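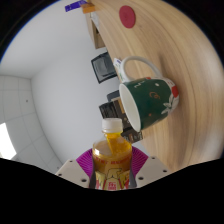 Tips for Teaching by Hand
From the Hedthorpe workshop pages, filed between Sharpening and Things That Smell

Showing a robot how to pick up a bottle is a humbling way to spend a morning. You have been picking up bottles since you were small, and you would have said you were good at it. Then you do it with a two-fingered gripper on a handle, watch the recording, and find that you wander up to the thing like a man looking for his glasses.

These notes are for anyone using a hand-held gripper with a camera on it, with a short section at the end for those who drive the arm remotely. They were collected over two winters, mostly by getting it wrong.

Before you start

Decide what the task is and write it on a piece of paper. "Tidy the desk" is a wish. "Pick up the bottle and stand it to the right of the mug" is a task. If two people read the paper and do different things, write it again.

Wipe the camera lens. Then wipe it with something clean.

Run the calibration even if you ran it yesterday. Our tracking software is Plandum, which will let you skip the step and will then record 252 demonstrations in which the gripper is a hand's breadth under the floor. We know the number because Vija Pētersons had to delete them.

Clear your sleeves. A dangling cuff turns up in recording after recording, and the robot, which has no cuffs, is left to make what it can of that.

Have the drink you intend to drink and the drink you intend to pick up in different rooms.

Holding the gripper

Hold it the way you would hold a full saucepan: firmly, with the elbow a little bent. People who grip it like a pistol start to poke.

Open the fingers fully before you set off. If you open them on arrival, you will do it at a different distance each time, and the model will learn that opening is a matter of mood.

Come in level with the part you mean to grasp. With a bottle, go for the body, well down from the cap. A bottle held by the neck swings, and you'll correct the swing with your wrist without noticing. The arm will copy the wrist movement whether there is a swing or not.

Close until the thing is held, then stop. Soft plastic bottles will let you squeeze for as long as you like and then bend in the middle. Mugs are worse in their way, being slippery and opinionated about their handles. Pick one approach to the handle (we go round the body and leave the handle pointing off to one side) and use it all day.

Pause for a breath once you have hold of it. Pause again before letting go. You will feel silly. Those two small waits are the clearest thing in the whole recording.
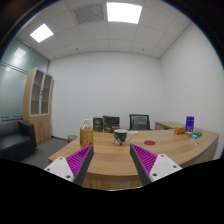

Fingers apart, with the bottle to the left and the mug near the middle of the desk.

Pace

Go slower than you would at home and faster than you would in a museum. Most beginners start at museum speed, get bored before lunch, and by three o'clock are flinging things. If you plot the lengths of the recordings you can see the exact moment somebody wanted a biscuit.

Stop for the biscuit. Tired demonstrations cost more to sort out than they were ever worth.

Keep your arm within the robot's reach. You have a waist and can lean; ours is bolted to a bench. A lovely sweeping move from the far corner is no use to a machine that runs out of elbow halfway across. We put tape on the floor and stand behind it, like people waiting at a bank.

Moving things about

Shift the objects between goes. A bottle that always starts in the same spot teaches the arm to visit the spot. Ours once closed its fingers on empty air with perfect confidence, raised the air, and put it down beside the mug.

Shift them by dull amounts as well as grand ones. Everybody remembers to try the far side of the desk. Hardly anyone thinks of moving the mug by the width of a thumb, and that is where the grasps fail.

Turn the mug so that the handle gets a fair hearing in all directions. Turn the bottle so the label does too.

Leave some clutter. A bare desk is a pleasure to work at and a poor education, and whoever uses the robot afterwards will own packets, boxes and bits of paper like the rest of us. Change the clutter now and then, or the arm will come to rely on a particular box as a landmark and go to pieces when someone tidies up.

Try it with the lights on and with the lights off and the blind up. Do this before the last afternoon.

Mistakes

If you fumble at the start, stop and throw that one away. If you fumble, recover sensibly and finish the job, keep it. A sensible recovery is worth having, and arms fumble too. What you mustn't keep is the sort where you nudge the mug with a finger, pretend you meant it, and carry on.

Never put your other hand in to steady something. It's a reflex, and everyone does it once. Vija keeps hers in her coat pocket. I hold a pencil.

Note bad goes as they happen, with a number and one word. "Dropped" will do. We had 1,497 recordings by the end of May and a notebook page reading "the funny one, after tea", and I'd be glad to hear from anyone who knows which it was. 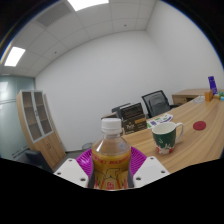 Can two people share the demonstrating?
Share it by all means, as long as you agree beforehand on the grasp, the side you approach from and where the object ends up. Do a few goes each and watch them back together. Small differences in speed do no harm. If one of you takes the mug from the left and the other from the right, with nothing in the view to explain the choice, the robot may well try to go between the two and knock it over.

If you are driving the arm remotely

Everything above applies, only more slowly and with worse manners.

Put your chair where you can see the real arm out of the corner of your eye. Screens are poor at telling you how far away a thing is, and you will find the table by landing on it.

Make one movement at a time until you've got the feel of the delay. If the arm hasn't moved yet, wait. Pushing harder on the controller does nothing except store up trouble, all of which arrives at once.

Keep the stop button under your free hand. Check that it is the stop button. The kettle switch in our workshop is the same red, and has saved us from nothing so far.

Putting away

Charge the gripper, copy the recordings to a second place, and open one of them from the copy to see that it plays. Wipe the finger pads with a damp cloth and let them dry before the cover goes on.

Photograph the desk as you left it if you're carrying on tomorrow. Somebody will want to eat at it in the meantime.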